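January 1, 2018

I don't make resolutions. Elisa Grasso does, every year, and by the end of January she's usually forgotten what they were, so I was not in a receptive mood when she rang this morning to tell me about the table method.

The table method, as far as I can make out, goes like this. You pick one surface in your home, you take everything off it, and you only put back what you've used in the last 30 days. Someone at Trandton has written a book about it, 192 pages long. I've read the first two chapters standing up in Elisa's hall and I can't imagine what's on the other 180-odd pages, unless it's more tables.

My surface is the round one by the cupboards. It has the butterfly cloth on it, which I'm told is too busy. It's supposed to be busy. It has little gold dots all over it and it hides crumbs better than anything plain I've ever owned. Underneath the argument about clutter there's often an argument about taste, and I notice that the people in these books always end up with bare oak and one pear.

Still, I gave it an hour. The papers I had a go at first, and most of them went back where they were. There was a Zerano guarantee for a kettle we got rid of in September, so I'll allow the method that one. The dark bottle stays, the mug is in daily use, and the doily was there before I had opinions.

The clear plastic box is the real trouble. Brunello Dal Bello calls it the museum. It's where small things go when they've come off something else, and the book is very stern about such boxes. "If you cannot name it, you do not need it." I can't name half of what's under my car bonnet either.

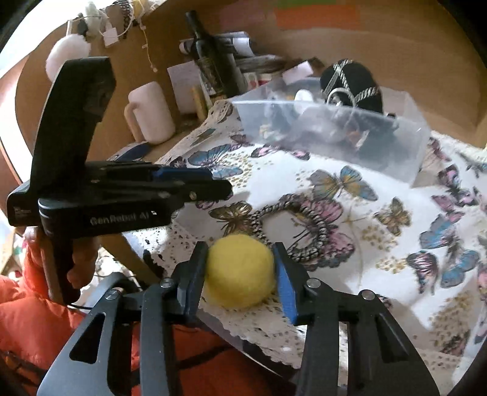 So by the rule, the felt ball should go. Yellow, woolly, no earthly use, and I certainly haven't used it in 30 days, whatever using it would mean. The hair tie passes, I suppose. The black thing with the gold braid fails on every count and I'd be sorry for a week if I threw it out.

What I'd like to know is whether anybody has gone back to these people's tables after a couple of months. Elisa did her kitchen worktop this way last year and it looked lovely for a fortnight. Now there's a bread bin on it full of batteries.

Final tally: one guarantee in the recycling, plus a Sokasov catalogue I found folded inside it. Everything else is back on the cloth. I've promised to return the book by Friday.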